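3. Seating area: cushions and covers

The third part of the Tevent study concerned the soft furnishings of the shared lounge. Hinata Ikeda drew up the layout in September, and the group agreed to keep the existing brown velvet seating and to vary only the loose cushions. Velvet shows creases readily, and the group recorded this as a point against it in a room used by 80 residents.

Cushions were compared for color, surface and ease of placement. A flat woven cover and a deep pile behave differently on a rounded seat - the first tends to slide, the second to hold.
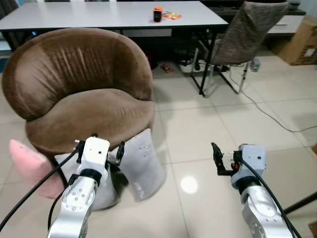
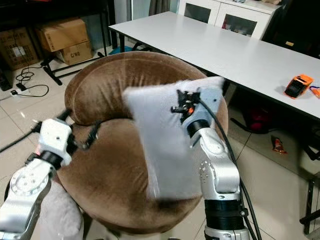

Cushions and brown velvet seating.

Cleaning was considered next. The supplier, Jakubowski, recommends removable covers throughout, and the group supports this for all pale colors. The total cost of replacement covers must remain within the 500 dollars set aside for the lounge.

The group proposes that cushions be stored off the floor overnight. Storage is treated in section 4, together with the shelving plan from Hurnier.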